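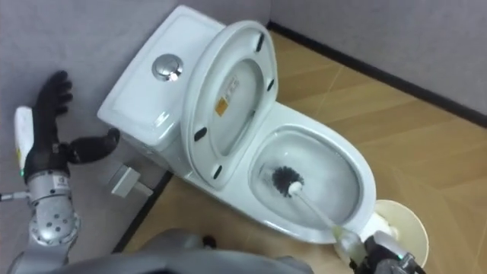 변기 솔로 안쪽을 문지를 때 세제는 물을 내린 다음에 넣습니까, 내리기 전에 넣습니까?

물을 한 번 내려 안쪽 면을 적신 다음에 넣습니다. 세제는 림 아래쪽을 따라 두르고, 정해진 시간만큼 둔 뒤 솔질을 하고 다시 물을 내립니다.

받는 곳: 건물위생 실무 목록
제목: Re: [위생실무] 원피스 변기 청소 순서와 솔 관리

Kelemen 별관 위생 담당입니다. 아래 인용한 글에 항목별로 답합니다. 맨 위의 문답은 이 목록에 같은 내용이 반복해서 올라와 먼저 적어 둔 것입니다. 인용문 가운데 인사말과 서명은 잘랐습니다.

> Prikesby 숙소동의 변기를 원피스형으로 교체한 뒤 청소 순서를 다시
> 쓰고 있습니다. 기존 절차서는 탱크와 몸체가 분리된 투피스형 기준이라
> 맞지 않는 부분이 있습니다. 원피스형에서 빼도 되는 단계가 있습니까?

탱크와 몸체 사이의 이음부를 닦는 단계는 삭제해도 됩니다. 투피스형은 그 틈에 먼지와 물때가 끼어 좁은 솔을 따로 써야 하지만 원피스형에는 해당 틈이 없습니다. 대신 탱크 앞면에서 시트 경첩으로 내려오는 완만한 면을 점검 항목에 추가하십시오. 경첩 받침 둘레에 오염이 모이고, 시트를 내려 둔 상태에서는 보이지 않습니다.

탱크 뚜껑은 마른 천으로 먼저 먼지를 걷고 젖은 천으로 닦습니다. 버튼이 뚜껑 위에 있는 모델이면 버튼 둘레의 홈에 세제를 직접 분사하지 않습니다. 홈을 타고 들어간 세제가 내부 부품 쪽으로 흐를 수 있습니다. 천에 묻혀서 닦고 물걸레로 한 번 더 닦아 냅니다. 크롬 도금 버튼에는 산성 세제와 연마 입자가 든 세제를 모두 쓰지 않습니다. 저희 동에서는 전임 업체가 산성 세제를 몇 달 사용한 뒤 도금 면이 뿌옇게 변해 버튼을 여러 개 교체했습니다.

> 순서는 바깥에서 안으로, 안에서 바깥으로 중 어느 쪽으로 통일하셨습니까?

안쪽에 세제를 먼저 넣고, 세제가 작용하는 동안 바깥을 닦습니다. 저희 절차서의 해당 부분을 그대로 옮깁니다.

가. 환기를 켜고 장갑을 착용한다.
나. 시트와 뚜껑을 올리고 물을 내린다.
다. 산성 세제 50 mL를 림 아래에 두른다.
라. 탱크, 버튼, 뚜껑 바깥면, 뚜껑 안쪽면, 시트 윗면, 시트 아랫면, 림 윗면 순서로 천으로 닦는다.
마. 몸체 옆면과 바닥 접합부를 별도의 천으로 닦는다.
바. 솔로 림 아래, 안쪽 벽, 배수구 순서로 문지른다.
사. 물을 내리면서 솔을 헹군다.
아. 솔의 물기를 뺀 뒤 거치대에 넣는다.
자. 변기 주변 바닥을 닦는다.

세제의 양은 저희가 쓰는 Grendex 변기용 기준입니다. 다른 제품은 용기에 적힌 양을 따르십시오. 작용 시간도 제품 표시를 우선합니다. 염소계 제품을 사용하는 건물에서는 같은 변기에 산성 제품을 이어서 쓰지 않아야 합니다. 염소 가스가 발생합니다. 저희는 혼용을 막기 위해 청소 카트에 두 계열을 함께 싣지 않습니다.

라 항목의 천과 마 항목의 천은 색으로 구분합니다. 색은 건물마다 달라도 무방하나 한 건물 안에서는 하나로 고정하십시오.

> 뚜껑 안쪽의 고무 받침이 자주 빠집니다. 청소 방식 때문인지
> 제품 문제인지 판단이 서지 않습니다.

둘 다 가능합니다. 접착식 받침은 알칼리 세제를 많이 머금은 천으로 반복해서 문지르면 가장자리부터 들뜹니다. 끼움식은 천이 걸려 빠지는 경우가 많습니다. 받침 위를 가로질러 닦지 말고 둘레를 돌려 닦도록 교육하면 빈도가 줄어듭니다. 빠진 받침은 당일에 보충하십시오. 하나가 없으면 뚜껑이나 시트가 기울어 닿고 경첩 한쪽에 하중이 몰립니다.

교체품은 기존 받침과 높이가 같아야 합니다. 한 변기 안에서 높이가 다른 받침을 섞어 쓰면 새것을 달아도 흔들립니다. 구매 담당에게는 지름과 함께 높이를 적어 보내십시오.

뚜껑 안쪽에 붙은 제품 라벨은 떼지 않는 편이 좋습니다. 부품을 주문할 때 모델 정보를 확인할 곳이 그곳뿐인 제품이 있습니다. 라벨의 인쇄가 지워질 우려가 있으면 입주 시점에 내용을 옮겨 적어 설비 대장에 넣어 두십시오. 저희는 이 작업을 늦게 해서 일부 호실의 모델명을 탱크 안쪽 각인으로 다시 확인했습니다.

> 솔은 Flellus 둥근 머리형으로 정했습니다. 납품 규격서에는 손잡이
> 길이가 255 mm로 되어 있는데, 짧다는 의견과 적당하다는 의견이 갈립니다.

저희도 같은 규격을 시험했습니다. 원피스형 가운데 볼이 앞으로 길게 나온 모델에서는 배수구 쪽을 문지를 때 손이 림 안쪽까지 들어갑니다. 장갑의 손목 부분이 림에 닿는다는 지적이 반복되어 300 mm 제품으로 바꾸었습니다. 짧은 볼에서는 255 mm도 문제가 없습니다. 동마다 변기 형태가 다르면 긴 쪽으로 맞추는 것이 재고 관리에 유리합니다. 단, 거치대의 깊이와 무게를 함께 확인하십시오. 손잡이가 길어지면 얕은 거치대는 넘어집니다.

손잡이 재질은 플라스틱이면 충분합니다. 금속 손잡이는 무게가 있어 림에 부딪혔을 때 유약 면에 회색 자국이 남습니다. 자국은 대부분 지워지지만 시간이 걸립니다.

둥근 머리형은 안쪽 벽을 문지르기에는 좋고 림 아래에는 약합니다. 머리를 벽에 붙인 채 손잡이를 림 앞쪽으로 눕히면 벽면 접촉은 넓어지지만, 솔 끝이 림 아래 홈에 닿지 않습니다. 림 아래를 할 때는 손잡이를 세우고 머리를 위로 밀어 올려야 합니다. 림 아래 홈이 깊은 모델에는 꺾인 머리의 솔을 하나 더 두는 것을 권합니다. 림 홈이 없는 모델은 둥근 머리형 하나로 됩니다.

> 솔 소독은 어떻게 하십니까? 담가 두는 시간과 교체 주기도 궁금합니다.

매일 사용 후에는 변기 물로 헹구고, 시트와 림 사이에 손잡이를 걸쳐 물기를 뺍니다. 이때 머리는 볼 위에 있어야 하며 바닥 쪽으로 나오면 안 됩니다. 물기가 떨어지지 않을 정도가 되면 거치대에 넣습니다. 젖은 솔을 바로 넣으면 거치대 바닥에 물이 고이고, 냄새의 원인은 대개 그 물입니다.

주 1회는 희석한 소독액에 30분 담급니다. 거치대도 같이 담그고, 헹군 뒤 엎어서 말립니다. 희석 비율은 제품 표시를 따르십시오. 소독 전에는 솔에 남은 산성 세제를 흐르는 물로 완전히 제거합니다. 담그는 시간을 늘린다고 효과가 비례해서 커지지 않으며, 솔모를 고정하는 철심이 부식됩니다.

교체는 날짜보다 상태로 판단합니다. 솔모가 바깥으로 누워 중심부가 드러난 경우, 철심에 녹이 보이는 경우, 손잡이 연결부가 흔들리는 경우에는 바로 교체합니다. 검은 솔모는 오염이 잘 드러나지 않으므로 색으로 판단하지 말고 흰 종이타월에 눌러 확인합니다. 흰 솔모는 착색이 빨라서 아직 쓸 수 있는 것을 버리는 일이 생깁니다. 저희는 검은 쪽을 쓰고 종이타월 확인을 절차에 넣었습니다.

> 바닥이 나무 무늬 마감입니다. 타일 바닥과 같은 방법으로 물청소를
> 해도 됩니까?

마감재의 종류를 먼저 확인해야 합니다. 나무 무늬라는 정보만으로는 판단할 수 없습니다. 타일이면 물청소가 가능하고, 시트나 판재라면 이음매와 벽 쪽 마감으로 물이 들어갈 수 있습니다. 확인 전까지는 물을 붓지 말고 꼭 짠 걸레로 닦으십시오.

어두운 색 걸레받이가 있는 화장실에서는 변기 뒤쪽 구석의 먼지가 눈에 잘 띕니다. 벽과 변기의 간격이 좁으면 납작한 막대에 천을 감아서 닦습니다. 솔은 이 용도로 쓰지 않습니다. 변기 안에 넣는 솔이 바닥이나 걸레받이에 닿으면 그 시점에 구분 관리가 무너집니다.

몸체와 바닥의 접합부에 백시멘트나 실리콘이 둘려 있으면 산성 세제가 흘러내리지 않게 하십시오. 백시멘트는 산에 녹아 표면이 거칠어지고 이후에 오염이 더 잘 뱁니다. 흘렀을 때는 물걸레로 여러 번 닦아 냅니다.

> 마지막으로, 뚜껑은 닫고 마무리합니까? 점검자마다 기준이 다릅니다.

객실은 닫고, 공용은 올려 둡니다. 공용 화장실은 다음 점검자가 안쪽을 바로 확인할 수 있어야 하기 때문입니다. 객실의 경우에도 세제를 넣은 직후에는 닫지 않습니다. 뚜껑 안쪽에 증기가 맺혀 받침 접착부에 영향을 줍니다. 마지막 물내림은 뚜껑을 닫고 하고, 소리가 멎으면 한 번 열어 잔류 세제가 없는지 본 뒤 닫습니다.

절차서 전문은 목록 자료실에 있습니다. 12월에 개정한 판이 최신이며, 그 이전 판에는 솔 길이 항목이 빠져 있습니다. Prikesby 쪽에서 림 홈 유무를 모델별로 정리한 표가 있으면 공유를 부탁드립니다. 꺾인 솔의 발주 수량을 정하는 데 필요합니다.

Kelemen 별관 위생 담당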